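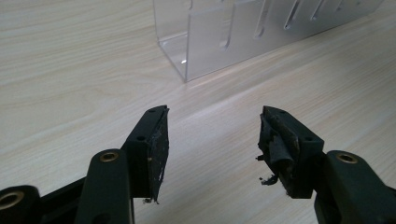 I'd been wanting to get to the Pudach open day for ages, and this year I finally did! They make storage for kitchens and craft rooms, and once a year they roll up the doors and let the likes of me wander through with a coffee in hand.

Parking was a bit of a scramble (get there by 8 if you can), but after that it was all very relaxed. Our group had 16 people in it and our guide was Tianyou Jia, who clearly loves his job and didn't mind me asking the same question twice.

My favourite stop was the display room, with clear acrylic boxes on pale wood-grain tables. I'm a sucker for a clear box. The one I kept going back to has a row of long slots with rounded ends down the front, and the grain of the table shows right through the walls. I'd put teabags in it, my sister says pencils. Tianyou told us the colour of the bench you stand them on matters more than people think, and I reckon he's right, because on my dark one at home you'd see every speck of dust.

The cutting area was noisy and I didn't catch much, sorry! Lunch was a sausage roll from the van out front, and very good too.

The seconds table opened after the tour and I came home with two trays and a lid that fits neither of them. They're running another day in March, bookings through the front office.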